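Schwerdtfeger Opens Sign-Up for Spring Bag Repair Days in Gristholm

GRISTHOLM, 2/8/18 – Schwerdtfeger, the family-run bag and leather repair shop on Sultton Street, is very happy to announce that its Bag Repair Days will be back this May, and that sign-up is open from this morning to anyone with a tired old bag and a soft spot for it. The repair days will run for 3 Saturdays in a row at the old Skenia mill building, where the shop moved its sewing room last fall and where there is finally enough space for people to sit down with a cup of coffee while they wait.

Regular customers will remember that the repair days began as one long, rainy afternoon behind the counter, with a line that ran out the door and halfway to the bakery. We ran out of zipper sliders before lunch that day and had to send for more, and still people stayed and chatted and showed each other what they had brought. There were school backpacks, gym bags, a doctor's bag that had been in one family for generations, and a good many weekend bags that had been sat on, rained on and stuffed into car trunks for years. Last year's event took in 330 bags, and this year we have planned our benches and our thread supply for 700.

As before, small repairs will be done while you wait. These include zipper sliders, loose stitching, strap ends, snaps and small tears in a lining. Each small repair costs 10 dollars, parts included, and we are pleased to say that we have been able to hold that price for another year. Larger jobs, such as a full zipper replacement or a new lining, will be looked over at the bench, priced on the spot and taken back to the shop on Sultton Street, with a ticket so you know when to come by for them.

New this spring is a cleaning table, which came about because so many of you asked for one. Our sewing staff will be on hand to talk about canvas, nylon and leather, and to show how to lift everyday marks without spoiling the finish or shrinking the cloth. The advice at this table is free, and you are welcome to bring a bag just for that, even if there isn't a stitch out of place on it. We will also have a small shelf of thread, wax and spare pulls for those who like to do their own mending at the kitchen table – and we know there are plenty of you in Gristholm who do, and do it well.

We do ask that all bags be emptied at home, side pockets too. Last year's lost-and-found box held house keys, two library cards and a very nice fountain pen, and it took us most of the summer to get everything back where it belonged.
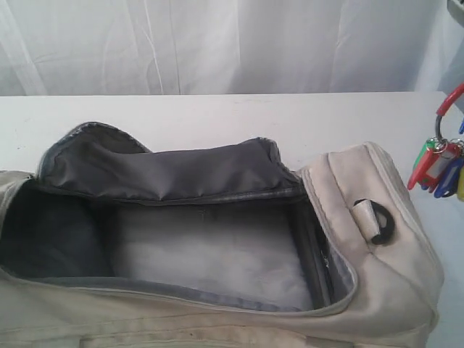

Can I bring a canvas bag that has gotten dirty on the outside?

Canvas bags with surface dirt are welcome at both the repair benches and the cleaning table. Please brush off any loose grit beforehand and leave the bag unwashed, as a trip through the machine can pull the outer cloth and the lining out of shape and make the sewing harder.

Doors at the Skenia building open at 10 each Saturday, and the side entrance has a ramp for strollers and wheelchairs. Sign-up sheets are at the counter on Sultton Street, and you can also leave your name by phone during shop hours. Walk-ins will be fitted in between booked visits as best we can, so please bring a little patience along with your bag, and perhaps something to read.

Press contact: Schwerdtfeger, Sultton Street, Gristholm. Members of the local press who would like to visit the sewing room before the first Saturday are asked to call the shop ahead of time.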